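The Snack Table at Carndale: Notes on Provision and Upkeep

The following sets out how snacks are kept in the sitting room at Carndale, and is published on this blog at the request of several friends who have stayed in the house.

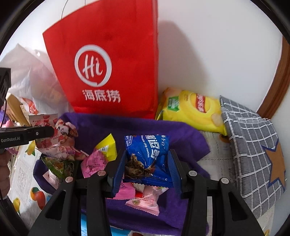
1. Purpose of the table

The snack table was established two winters ago, when Eetu Manninen and I began sharing the house and discovered that our working hours did not coincide. Eetu leaves before seven in the morning. I am seldom home before eight in the evening. Meals in common were therefore limited, and a good deal of food was being bought twice, forgotten in coat pockets or found at the back of a drawer in spring.

It was agreed that anything small, wrapped and intended for general consumption should be placed on one table and nowhere else. The arrangement has been kept to with few exceptions. The kitchen cupboards are reserved for ingredients, and a guest who opens one in search of a biscuit will be disappointed.

2. The purple cloth

Small wrapped items are kept in the hollow of the purple cloth. A glass bowl was used at first. It was handsome but it rang whenever anyone put a hand in it, and the sitting room shares a wall with the room in which Eetu sleeps. After a fortnight of complaints the bowl was returned to the kitchen, where it now holds onions.

Cloth is quiet. It also has the advantage that it can be taken to the back door and shaken, once its contents have been moved elsewhere. This is done at the end of each month, or sooner if crumbs are felt. The cloth is washed by hand in cool water, as a colour of that depth should not be trusted with shirts.

Items are not sorted by kind. I did at one time attempt to do so, with the sweet to one side and the savoury to the other, and the division lasted until the first visitors arrived.

3. The tablecloth

The tablecloth is whitish, with faint embossed squares and printed fruit, among which a mango (or what the household has agreed to call a mango) is the general favourite. Mairéad Egan considers it unsuitable for a sitting room and has said so on each of her visits. Her view has been noted. The cloth wipes clean with a damp sponge and will remain in use.

Readers who keep a similar cloth may wish to know that tea should be dealt with at once. Turmeric is a more serious matter, and a yellow mark will not always be lost among the yellow fruit, however conveniently it may have fallen.

4. Larger packages and bags

Packages too large for the purple cloth stand beside it, against the wall. The puffy yellow one is at present in this position. No package of this size is to be opened by one person alone late in the evening, a rule which I introduced and which I have since broken.

The red paper bag with the white ring and the word "Hi" is from Haidilao, as the characters below the ring state. It is a sturdy bag and stands up by itself, and I have been unwilling to fold it away. Good paper bags are retained in this house for carrying things to other people: a jar of soup, borrowed books, the half of a cake. They generally do not come back, and I have stopped expecting it. Mairéad must by now possess a considerable collection.

5. Soft furnishings

The grey checked fabric with the brown star is kept within reach of the table. It is padded and pleasant to lean on. Persons eating anything with a powdered coating are asked to use a plate, or failing that to lean on something else.

6. Replenishment

Whoever takes the last of a kind writes it on the list inside the hall cupboard. Shopping is done in turn, with a limit of 20 euro on each occasion, receipts being placed under the clock. The limit was exceeded in November, when we were expecting Eetu's cousins - they ate very little, and we were still working through the rice crackers well after they had gone home.

Suggestions for additions are welcome in the comments. Liquorice has been proposed by Eetu on numerous occasions and is still under consideration.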